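The kitchen at Huamán is at the back of the building, past the coat hooks, and the smell of onions reaches you well before the door does. I had come to talk with the woman who runs the prep line there. She has been at it for 14 years, and she poured me a coffee and started talking before I had found my pen, so the beginning of this is from memory.

"People think I must be against it," she said. "My sister thinks so. She asks me every holiday if they've let me go yet, and I say no, they gave me a new apron!"

Huamán packs cold lunches, 1,745 of them on a busy day, for offices and a couple of schools on the east side of town. Last February the owners signed up with Deltora, a small outfit that fits robot arms into kitchens like this one, and the arms have been learning their way around since. There is a practice table for that, set up with play food and ordinary dishes, and new tasks get tried there before anyone lets them near a real lunch. The crew calls the whole arrangement Fustham, after the street Deltora's office is on, and the name has stuck so well that it's now on the shift sheet.

"I was the one who had to say how we do it," she told me. "Where does the board go, where does the bowl go, which side do you reach from. I'd been doing it so long I didn't know I knew it. I had to stand there and watch my own hands."

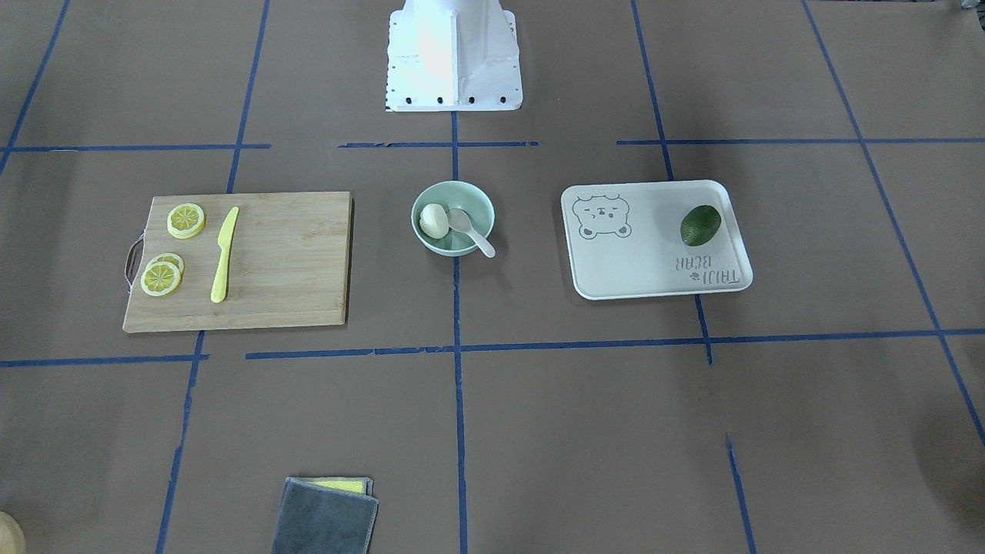
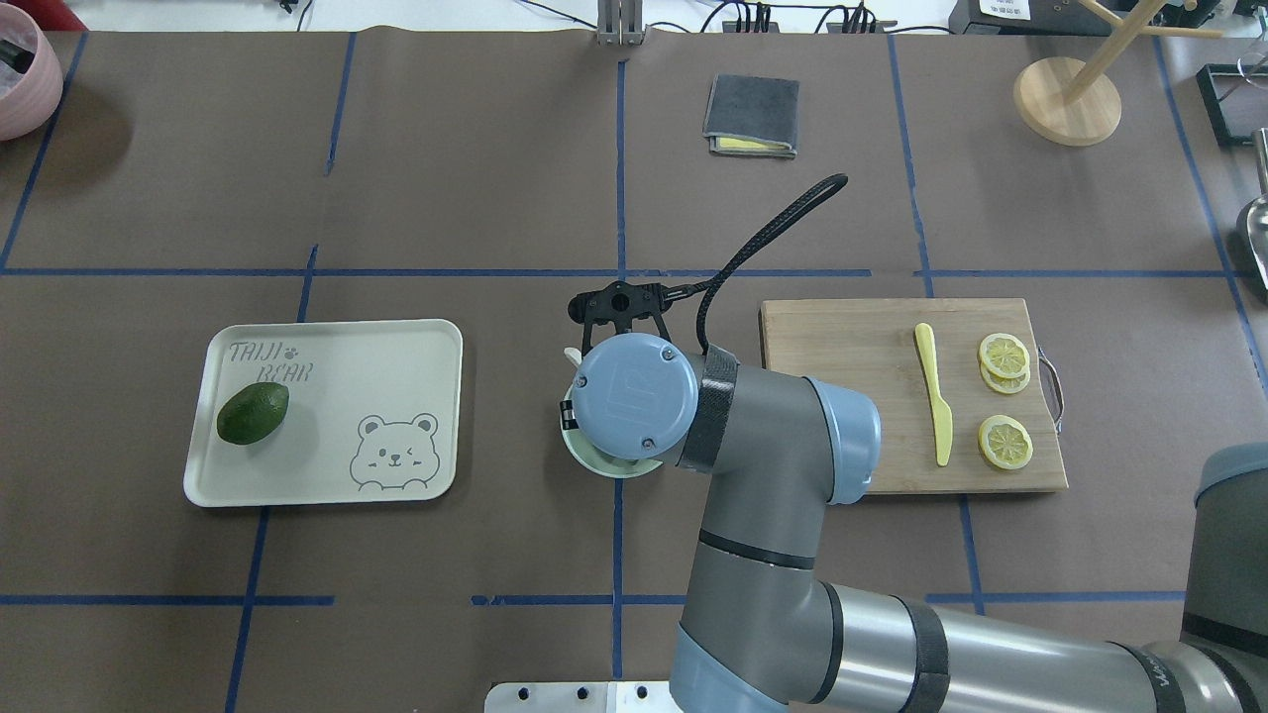
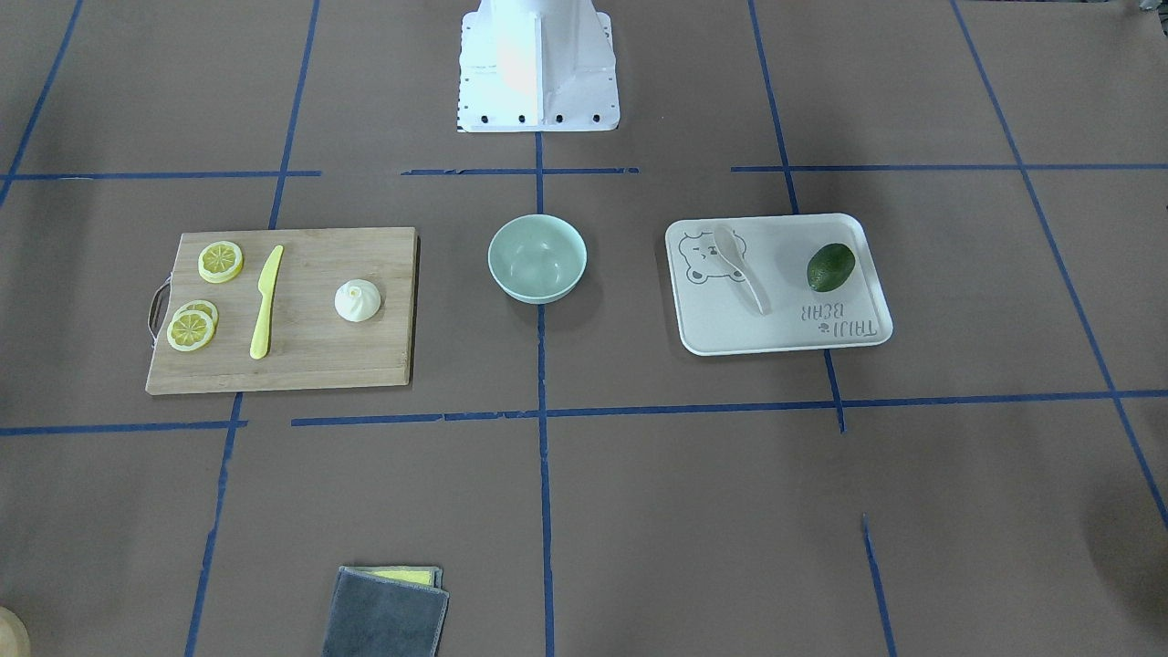 Bowl, board and tray on the taped brown paper of the practice table.

Did anyone lose a job over it? The crew is still 11 people, the same as before the arms came, though two of them have moved from portioning to checking and labeling, and their hours start later in the morning than they used to.

Those later hours came up again and again. She used to unlock at four, and now it's closer to six, and she has breakfast with her grandson for the first time in his life (he is in second grade and very particular about toast). Her wrists are better too. Portioning was always the worst for that, the same scoop and the same turn for hours on end, and she had a brace in her locker that she hasn't worn since spring.

It hasn't all been easy, and she wanted me to write that down. The talk on the line has thinned out. "When there were six of us elbow to elbow you heard everything, who was getting married, whose car died. Now I'm at the screen and she's at the labels and we have to shout." She also worries about the new hires, who come in and learn the checking first. A friend of hers at Jirunard, the bakery across the lot, has seen the same thing there. So on slow afternoons she takes the new ones over to the sink side and has them portion by hand, 400 cups if there's time, until they stop looking at the scale.

"They complain," she said, topping up my coffee without asking. "I complained too, when it was me."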